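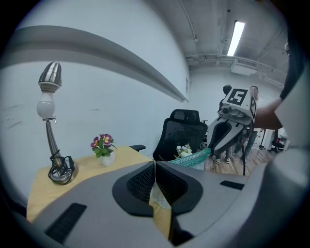

学習室における机上照度の分布と卓上灯の高さの影響
照明・環境計測演習 課題研究報告書(第2班)

当サイトでは利便性の向上のためCookieを使用しています。閲覧を続けた場合、Cookieの使用に同意したものとみなします。[同意する] [設定]

最終更新日:2020年3月10日

要旨

Wendthorpe館1階の学習室を対象に、天井灯と卓上灯を併用した場合の机上照度の分布を測定した。卓上灯の灯具高さを300 mm、400 mm、500 mmの3段階に変え、灯具直下から600 mmまでの水平面照度を記録した。灯具高さ300 mmのとき、卓上灯単独による直下照度は1699 lxで、今回の卓上灯単独測定における最大値であった。一方、同じ条件での均斉度(最小値/平均値)は0.35にとどまり、500 mmでは0.59に改善した。天板の反射率についても簡易測定を行い、紙面と天板の輝度比を求めた。天井灯を半数消灯して卓上灯を併用する運用では、天井灯全点灯のみの場合に比べて消費電力が40.5%低下し、机上の平均照度は高くなる結果となった。

1. 背景と目的

学習室の照明は、室全体を均一に照らす全般照明と、作業面を局所的に照らす局部照明の組合せで構成されることが多い。全般照明だけで細かい文字の読み書きに必要な照度を得ようとすると、通路や書棚前まで同じ明るさになり、消費電力が増える。局部照明を併用すれば作業面の照度は容易に確保できるが、作業面内の明暗差が大きくなる。

対象とした学習室では、天井灯の下の机でも手元が暗いという意見が利用者アンケートの自由記述欄に見られた。卓上灯は常備されているが、灯具の高さは利用者がそれぞれ変えており、適切な高さの目安は示されていない。

本課題の目的は次のとおりである。

(1) 天井灯のみの場合の机上照度を机ごとに把握する。
(2) 卓上灯の灯具高さと机上照度分布の関係を測定し、点光源の計算値と比較する。
(3) 天板の反射率から紙面と天板の輝度比を推定する。
(4) 天井灯の減灯と卓上灯の併用について、照度と消費電力の両面から検討する。

演習の設計課題で用いた目標値に合わせ、机上の平均照度500 lx以上、均斉度0.4以上を判定の基準とした。

2. 理論

点光源から水平面までの鉛直距離をh、直下点から測定点までの水平距離をr、測定点方向の光度をIとすると、測定点の水平面照度Eは次式で表される。

E = I・h /(h^2 + r^2)^(3/2) …(式1)

直下(r = 0)では E = I / h^2 となり、いわゆる逆二乗則に一致する。式1で光度Iを方向によらず一定とした場合を、本報告では「等光度計算値」と呼ぶ。実際の灯具は笠によって配光が制限されるため、rが大きくなるほど実測値は等光度計算値を下回ると予想した。

また、光源の寸法が距離に対して無視できない場合、逆二乗則は成立しなくなる。発光面の最大寸法の5倍以上の距離をとることが目安とされるが、使用した灯具の発光面の直径は95 mmで、5倍は475 mmに相当する。灯具高さ300 mmと400 mmはこの条件を満たさない。

均等拡散面と仮定できる面の輝度Lは、反射率をρとして次式で求められる。

L = ρE / π …(式2)

3. 測定方法

3.1 対象室

室の平面は長方形で、片側の壁面に窓がある。机は窓側からA、B、Cの3台を測定対象とした。机Aの窓側の縁から窓面までの水平距離は2050 mmである。昼光の影響を除くため、測定はすべて日没後に、遮光カーテンを閉めた状態で行った。隣接する廊下の照明は消灯できなかったため、出入口の扉を閉め、扉のガラス部分を黒い画用紙で覆った。

天井灯は直管形LED器具6台で、壁のスイッチにより3台ずつ2系統に分かれている。器具1台の消費電力は銘板値で38 Wである。測定は点灯から30分以上経過した後に開始した。

3.2 使用機器

照度計:Tevik製ディジタル照度計。測定レンジは200 lx、2000 lx、20000 lxの手動切替。分解能は2000 lxレンジで1 lx、20000 lxレンジで10 lx。取扱説明書に記載の確度は指示値の±4%。
卓上灯:Šimko製LED卓上灯。電球色、調光機能なし。消費電力の実測値は7.2 W。
距離測定:鋼製直尺(1 m)、直角定規、下げ振り。
データ整理:表計算ソフトCistel。

3.3 照度の測定手順

机の長手方向に測線をとり、灯具直下を原点として0 mm、200 mm、400 mm、600 mmの位置に養生テープで印を付けた。灯具高さは、天板から発光面までの鉛直距離と定義し、下げ振りで直下点を確認してから直尺で合わせた。照度計の受光部の厚さ18 mmについては、受光面の高さが基準となるように灯具側で補正した。

測定者の影による影響を避けるため、読取りは受光部から1 m以上離れた位置で行った。各点で5回読み取り、その算術平均を1 lx未満で四捨五入して測定値とした。卓上灯単独の照度は、天井灯を消灯した状態で測定した。消灯時の残留照度は全測定点で1 lx未満であったため、補正は行っていない。

当初は測定点の間隔を100 mmとする計画であったが、予備測定に時間を要し、貸出時間内に3条件を終えられないことが分かったため、200 mm間隔に変更した。

3.4 反射率の簡易測定

受光部を上向きに天板上へ置いて入射照度を測定した後、受光部を下向きにして天板から100 mmの高さに保持し、反射光による照度を読み取った。両者の比を反射率の推定値とした。測定は天井灯のみで行い、淡色の木質天板、濃色の天板、白色の上質紙(A3判を4枚並べて敷いたもの)の3種類を対象とした。受光部自身の影が天板に落ちるため、この方法では反射率が実際より小さく出る傾向がある。

4. 結果

4.1 天井灯のみの机上照度

天井灯を全点灯したときの各机の中央における照度を表1に示す。

表1 天井灯全点灯時の机中央の照度
机A 412 lx
机B 335 lx
机C 268 lx

机Cは天井灯の器具列から水平方向に最も離れており、照度が最も低い。いずれの机も500 lxに達していない。器具の清掃記録は確認できず、汚れによる光束の低下がどの程度含まれるかは不明である。

以後の測定は、3台の中間的な条件にある机Bで行った。机Bの測線上での天井灯全点灯時の照度は、0 mm、200 mm、400 mm、600 mmの順に335 lx、331 lx、322 lx、309 lxで、平均324 lx、均斉度0.95であった。

4.2 卓上灯単独の照度分布

表2 卓上灯単独の水平面照度(単位 lx)
灯具高さ / r=0 mm / 200 mm / 400 mm / 600 mm
300 mm / 1699 / 742 / 171 / 34
400 mm / 978 / 611 / 214 / 58
500 mm / 641 / 463 / 229 / 92

直下照度は灯具を高くするほど低下した。これに対し、r = 400 mmと600 mmの照度は灯具を高くするほど増加した。r = 200 mmでは300 mmの条件が最も高い。

灯具高さ300 mmの直下照度から求めた見かけの光度は152.9 cdである。この値を用いた等光度計算値を表3に示す。

表3 等光度計算値(単位 lx、I = 152.9 cd)
灯具高さ / r=0 mm / 200 mm / 400 mm / 600 mm
300 mm / 1699 / 979 / 367 / 152
400 mm / 956 / 684 / 338 / 163
500 mm / 612 / 490 / 291 / 160

4.3 天井灯と卓上灯の併用

天井灯全点灯時の照度に表2の値を加えた合成照度を表4に示す。

表4 天井灯全点灯+卓上灯の合成照度(単位 lx)
灯具高さ / r=0 mm / 200 mm / 400 mm / 600 mm / 平均 / 均斉度
300 mm / 2034 / 1073 / 493 / 343 / 986 / 0.35
400 mm / 1313 / 942 / 536 / 367 / 790 / 0.46
500 mm / 976 / 794 / 551 / 401 / 681 / 0.59

加算の妥当性を確認するため、灯具高さ300 mmの直下点について、両方を点灯した状態で直接測定した。2000 lxレンジではオーバーレンジ表示となったため20000 lxレンジに切り替え、2050 lxの指示値を得た。加算値2034 lxとの差は16 lx、比率で0.8%であり、照度計の確度の範囲に収まっている。

4.4 反射率と輝度

反射率の推定値は、淡色の木質天板0.47、濃色の天板0.18、白色の上質紙0.82であった。灯具高さ400 mmの併用条件における平均照度790 lxを式2に代入すると、輝度は紙面206 cd/m2、淡色の天板118 cd/m2、濃色の天板45 cd/m2となる。紙面と天板の輝度比は、淡色の天板で1.7対1、濃色の天板で4.6対1である。

4.5 天井灯の減灯

天井灯を1系統のみ点灯した場合、机Bの測線上の照度は0 mmから順に171 lx、169 lx、164 lx、158 lxであった。これに灯具高さ500 mmの卓上灯を加えると812 lx、632 lx、393 lx、250 lxとなり、平均522 lx、均斉度0.48である。

消費電力は、天井灯全点灯のみで228 W、全点灯に卓上灯3台を加えた場合は249.6 W、1系統点灯に卓上灯3台を加えた場合は135.6 Wと計算される。天井灯全点灯のみを基準にすると、最後の条件での削減量は92.4 Wである。

5. 考察

5.1 逆二乗則からのずれ

灯具高さ400 mmと500 mmの直下照度の実測値は、300 mmの実測値から逆二乗則で推定した値をそれぞれ2.3%、4.7%上回った。発光面が有限の大きさをもつとき、近距離では点光源とみなした場合より照度が低くなる。300 mmの測定値から求めた光度152.9 cdは過小評価であり、そこから遠方の照度を計算すれば実測値より小さくなる。ずれの向きはこの説明と一致する。ただし、照度計の確度が±4%であることを考えると、400 mmの2.3%という差だけから有意なずれと判断することはできない。同一の照度計による相対比較なので系統誤差の大部分は相殺されると考えられるが、直線性に関する資料は入手できなかった。

灯具高さの設定誤差を±2 mmとすると、逆二乗則から直下照度への影響は300 mmで±1.3%、500 mmで±0.8%となる。これは観測されたずれより小さい。

5.2 笠による配光の制限

r = 600 mmでは、実測値は等光度計算値に対し、灯具高さ300 mmで22%、400 mmで36%、500 mmで58%であった。直下方向から測った角度はそれぞれ63°、56°、50°である。角度が大きいほど比が小さく、笠の縁による遮光の影響が現れている。配光曲線を求めるには、灯具を回転させながら一定距離で光度を測る必要があり、今回の測定では方向別の光度を十分な分解能で得られていない。

5.3 灯具高さの目安

併用時の平均照度は3条件とも500 lxを満たした。均斉度の基準0.4を満たすのは400 mmと500 mmである。300 mmでは直下が2000 lxを超える一方で600 mmの位置は343 lxとなり、机の端に置いた資料を参照しながら筆記する場合には明暗差が大きい。

机Cのように天井灯の照度が低い机では、卓上灯による明暗差の影響がさらに大きくなる。机Cの測線上の天井灯照度は測定していないため数値は示せないが、中央の268 lxから考えて、400 mmでの均斉度は机Bの0.46を下回る可能性が高い。この点で、500 mmを目安とするほうが余裕がある。

灯具を高くした場合の問題として、座った利用者の目に発光面が直接入ることが挙げられる。眼の高さを天板上450 mm前後と仮定すると、灯具高さ500 mmでは笠の角度によって発光面の一部が見えることがある。グレアの評価は本課題の範囲外とした。

5.4 天板の色

紙面と周辺の輝度比については、演習で3対1以内が目安として示されている。淡色の天板はこれを満たし、濃色の天板は満たさない。照度が同じであれば輝度比は反射率の比だけで決まるので、卓上灯の調整でこの値を改善することはできない。濃色の天板では淡色のデスクマットを敷く方法が考えられる。なお、式2は均等拡散面を仮定しており、光沢のある天板では正反射成分のために見る方向によって輝度が変わる。

5.5 減灯運用

減灯と卓上灯の併用では、平均照度522 lx、均斉度0.48で両方の基準を満たした。ただし平均照度の余裕は22 lxしかなく、照度計の確度±4%を考慮すると基準を確実に上回っているとは言えない。光源の経年劣化を見込めば、保守の時期によって500 lxを下回る。また、机が使われていない時間帯に卓上灯が消し忘れられると、削減量は小さくならないまでも利用実態に対して無駄が生じる。通路部分の照度は測定しておらず、減灯時の通行に支障がないかは別に確認しなければならない。

6. まとめと今後の課題

机Bにおいて、天井灯全点灯と卓上灯の併用時に平均照度と均斉度の基準をともに満たした灯具高さは400 mmと500 mmであった。減灯時は500 mmのみを測定し、平均照度は基準をわずかに上回った。

残された課題は次のとおりである。

・机Aおよび机Cの測線上の照度測定
・測線と直交する方向の分布の測定(今回は長手方向の1測線のみ)
・100 mm間隔での再測定
・昼光を含む条件での測定。5月に同じ室を借用できれば、日中の時間帯で実施する
・反射率測定における受光部の影の補正

7. 付記

測定データの表計算ファイルには、5回の読取値と測定時刻をすべて残してある。予備測定の値は灯具高さの定義が本測定と異なり(発光面ではなく笠の下端を基準としていた)、本報告の表には含めていない。予備測定のシートを参照する場合は、高さの欄に12 mmを加えて読み替えること。

お問い合わせ:照明・環境計測演習 実験準備室
Copyright (C) 2020 照明・環境計測演習 第2班 無断転載を禁じます | ページの先頭へ戻る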